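# Chapter 4: Picking Things Up

Pick up a pencil. Now put it down and pick it up again, and this time pay attention to your hand. Your fingers started closing before they touched anything. They slowed down near the end, and they stopped squeezing at just the right moment. You did all of that without a thought, and getting a machine to do it is one of the best puzzles in this whole book!

In Chapter 3 your team drove the arm to a point in space and held it there. The arm didn't care what was at that point. From here on it does, because we are finally going to close the gripper on something.

The class project for this chapter is called Jumolero, and it has been run by students for 17 terms now. Each team gets a table, a basket and a bunch of artificial flowers. One student drives the arm by hand while the others watch the gripper view and keep the log. Later (in Chapter 6) those logs become the lessons that the arm learns from, so a messy log now means a confused arm in December. A full class usually ends up with 800 logged grasps, good and bad. Keep the bad ones!

Ewurabena Dankwa's team wrote this on the first page of their log, and we like it so much that we've kept it in the book:

> Go slower than you think. Then tell the driver to go slower.

## 4.1 What you will need to know

By the end of the chapter you should be able to:

- choose a grasp point on a long, thin object
- tell a firm grip from a crushing one, using only the gripper view
- explain why two fingers can hold a stem but may still let it spin
- write a log entry that another team can follow

**New words:** *grasp point*, *approach*, *pinch grip*, *slip*

## 4.2 Why flowers?

Blocks are easy. They have flat sides, they sit still, and any sensible grip will do. A flower is top-heavy, bendy and wide at one end, and it hides its own stem when you look from the wrong side. Wiremu Tamihana's team spent an entire lab session coming in from straight overhead before they tried a lower angle, and their write-up of that session is still fun to read.

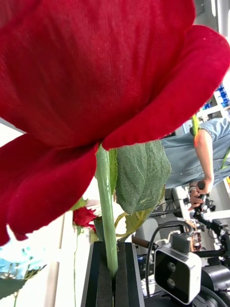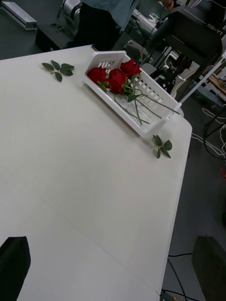 A pinch grip works by friction, so the first thing to settle is where the two fingers will meet the object. On a rose, the bloom is the tempting target: big, bright and easy to find. Choose the stem anyway. With the dark pads pressed against the lower stem, the petals stay free to spread out above the fingers. Roses lying together in a basket set a harder problem, and before you move you'll need to decide which stem you can reach without dragging its neighbors along. Sketch your choice in the log, mark the grasp point with an X, and draw an arrow for the approach. Then turn to Activity 4A and try it on your own table.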